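About > Research > How we work

3 min read

Cestosik is a small research company in Belwood. We study how robots can learn to handle clothing and other soft household goods, and we publish what we find. Femke Dekker and Griet Vermeulen started the company after several years of working on grasping at Verbeke, where most of the objects were boxes.

Cloth is a different problem. A box has the same shape every time you pick it up. A jacket does not, and a puffer jacket also pushes back when you press on it. Our early models did well on towels and thin shirts and failed on almost anything with padding.

Our method

We collect demonstrations with hand-held grippers. A person holds one in each hand and does the task the way they would at home, and a camera on the gripper records what the fingers are doing. We then train a policy on those recordings and run it on a two-arm robot in the Belwood lab.

The part we have spent the most time on is how a demonstration gets divided up. Griet's approach is to cut each recording at the moments when the fingers meet or leave the fabric, and to train on those short pieces first. Whole folds come later. We call this contact-first training. It takes more work up front – every cut is checked by a person – but it needs far less data.

What we have found

Our current garment set has 1402 demonstrations. With contact-first training, a policy trained on 200 of them folded padded jackets as well as our older method did with almost 2000. We count a fold as good when the bundle can be lifted and set down without opening. The method still has trouble with hoods and with drawstrings that get caught under a sleeve.

We record in bedrooms and living rooms as well as in the lab. Policies trained only on lab tables lost accuracy on soft surfaces, where the bed gives way under the fingers.
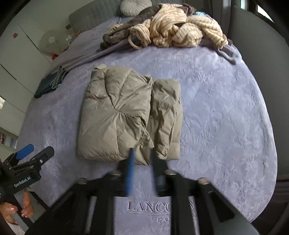
Folding a khaki puffer jacket with hand-held grippers.

Working with us

There are eight of us, and we take two interns each August. The Killness project, our next piece of work, looks at bedding and runs for 30 months. Femke handles research partnerships and Griet handles data requests.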